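Fornlow College, Robotics and Automation
Manipulation Lab, Unit 6: When a grasp goes wrong
Handout to go with the lecture. Notes by Lamisi Addo, lab exercises by Amirul Setiawan.

Read sections 1 to 4 before the lab. Section 5 is for the write-up.

1. What we mean by a fault

In this unit a fault is anything that leaves the gripper, the object or the recording in a state the task did not ask for. A dropped spoon is a fault. So is a spoon that is placed correctly while the log says the fingers never closed. The second kind is harder to find and usually costs more time.

We will use three headings.

Grasp faults. The fingers miss, pinch two objects together, or close on the object and then lose it.

Contact faults. The gripper or the held object touches something it should not: the container, the work surface, another gripper, a person's hand.

Recording faults. The motion was fine but the data is wrong. Typical cases are a frozen width reading, a camera that drops frames, and two devices whose clocks have drifted apart.

One event can belong under more than one heading. Put it under the one that came first and mention the others in the notes column.

2. The utensil task and the Wijaya incident

The task is simple to state. Chopsticks, spoons and a spatula are moved between a cloth and an upright container using hand-held two-finger grippers, and the motions are recorded so that a policy can be trained on them later. We work in ordinary kitchens where we can get them.

The incident we study comes from the Wijaya set, which was recorded with two grippers, one for each hand. The set holds 2495 episodes. A policy trained on it was run on the Arudell arm pair in our lab. On the first afternoon it did the following, in this order.

It picked up a chopstick near one end and carried it towards the container.
The free end of the chopstick caught the rim.
The arm continued downwards. The chopstick turned between the finger pads, slid, and wedged across the mouth of the container.
The second arm, which had been waiting, moved in to take its own utensil and struck the wedged chopstick from the side.
The container tipped over and the first arm went on pressing until the operator used the stop button.

No one was hurt. One finger pad was torn and a wrist bracket was bent. The arms were out of use for two weeks while we waited for the bracket.

The stop button worked as it should. What did not work was the force limit. It had been set for the previous experiment, in which the arms pushed heavy boxes, and it had not been changed back. The value was far above anything a chopstick or a plastic container can push back with, so the controller never saw a reason to stop.

3. Why long thin objects are difficult

A chopstick is light and narrow, and it can be held anywhere along its length. Each of these matters.

The width reading tells you very little. With a spatula handle between the pads, the gap is clearly different from the gap when the fingers are fully closed. With the thin end of a chopstick the two readings can be within the noise of the sensor, above all when the pads are soft and squash a little. A policy that relies on width to decide whether it is holding something will be wrong part of the time.

The grip acts as a hinge. Two flat pads resist sliding fairly well but resist turning badly. If the object is held at one end, a small push on the other end turns it between the pads.

The tip is a long way from the fingers. A small error in wrist angle becomes a large error at the tip. It is the tip that has to clear the rim, and the tip is what people forget when they set up collision checks. A check that covers only the gripper body will pass a motion that drives the chopstick straight into the container wall.

The tip can also leave the wrist camera's view or be hidden by the fingers. If it does, the policy has no view of the part that matters, and must go on what it saw a moment earlier.

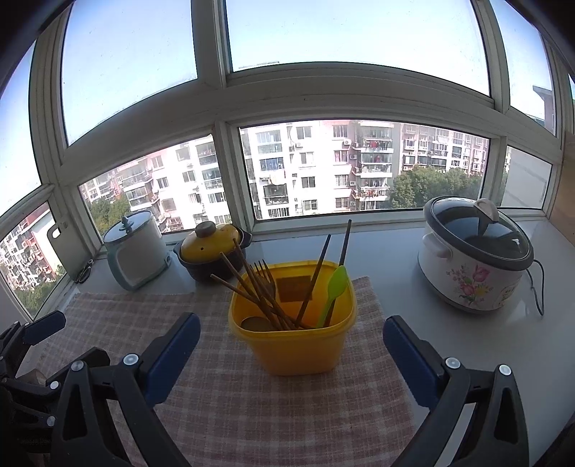
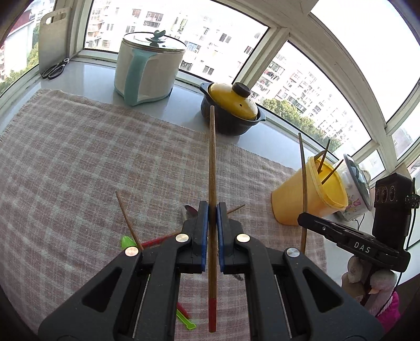 Why not just grip harder so that the chopstick cannot turn?
More grip force helps a little, but the contact patch stays small, so the chopstick will still turn when the tip is pushed hard enough. It also wears the pads and can mark soft wood. Gripping closer to the middle and slowing down near the rim both do more good.

4. Two grippers in one space

Most of the lab accidents we have on file involve two arms or two hands. With a single arm the surroundings mostly stay where they are. With two, each arm is a moving obstacle for the other, and so is whatever the other is holding.

In the recordings people handle this without thinking. One hand slows, the other passes, and the first carries on. The timing is in the data, but the reason for it is not, because the reason was in the person's head. A policy may copy the pause and get its length wrong. This is what happened in the fourth step of the incident. The second arm waited for as long as it usually waited in the training episodes, and then it went. It had no test for whether the first arm had finished.

Rules for two-arm work in our lab:

Treat the held object as part of the gripper in every collision check. For utensils, use the full length of the object plus a margin.
Only one arm may be inside the container zone at a time. The zone is marked in the controller and the second arm must ask for it.
If an arm holding the zone does not give it up within 6 seconds, both arms stop.
Force limits are loaded from the task file at the start of every session. They are not typed in by hand.
One person runs the arms and a second person holds the stop button. The second person does nothing else. No phone, no notes.

For hand-held collection the rules are shorter, but they exist. Keep your free fingers out from between the gripper fingers. Keep long sleeves and loose cords clear of the linkages — the inner joints will catch cloth. When working near a window or on a sill, check that nothing can be pushed over the edge. Unplug any cooking appliance close to the work and make sure it is cold before you start.

5. Finding the cause

When something goes wrong, most students open the video first. Please don't. Start with the settings, then the logs, and then the video. The video is convincing and will lead you to the first explanation that fits.

For the Wijaya incident the order of work was as follows.

Settings. The force limit was wrong. This explains why the arm kept pressing. It does not explain why the chopstick hit the rim.

Logs. The commanded wrist position at the rim was 3 millimetres lower than in a typical training episode. That is a small error, and the same policy had got away with it on the spatula.

Training data. Amirul went through the chopstick episodes one by one. In the greater part of them the chopstick is held low down, with a long free end. Episodes in which the tip touches the rim had been removed during cleaning as failures. The policy had therefore never been shown a touch, or how a person recovers from one.

Video. It confirmed the turn between the pads and gave us the time of the second arm's approach.

There were two causes for the first contact and a third for the damage. The report has to keep them apart, as each needs its own remedy. Lowering the force limit would have saved the bracket and left the policy just as likely to hit the rim. Adding recovery episodes would have helped at the rim and left the arms free to break something else.

What was changed: the force limits moved into the task file, the zone rule was added, and touches at the rim are now kept in the set and labelled, provided the person recovers and completes the placement. Episodes where the container falls are kept in a separate folder. They are not used for training, but they are used to test the stop conditions.

We also tried a thicker pad from Zondero. It reduced turning, but it hid more of the object from the wrist camera and pick-up got worse. We went back to the thin pads. Someone may want to look at this again as a project.

6. Lab exercise

Work in pairs. Each pair gets a task file, a folder of logs and the matching videos. The folder contains several faults. Some were put there on purpose and some are real.

Before the lab, read the task file and write down the force limit, the zone size and the time-out. Note whether each is sensible for utensils.

During the lab, go through the logs in order. For each fault give the time, the heading from section 1, the first sign in the log, and what you think caused it. Only then open the video for that episode.

After the lab, choose one fault and write it up on no more than 2 pages. Say what happened, what the settings were, what you checked and in what order, and what you would change. If you could not find the cause, say so and list what you ruled out. A clear report with no cause will be marked higher than a guess.

Common mistakes from previous years:

Writing "operator error" and stopping there. If an operator could load the wrong limit, the question is why the system accepted it.
Mixing log time and video time. The cameras and the arms have separate clocks, and the offset is in the header of the task file.
Calling a drop a grasp fault when the object was knocked out by the other arm. That is a contact fault.
Leaving out near misses. If the tip cleared the rim by very little, it belongs in the table.

Hand in the table and the write-up together, through the course page. Torn pads and bent parts go in the grey tray by the door with a note saying which station they came from. Please do not put them back in the drawer.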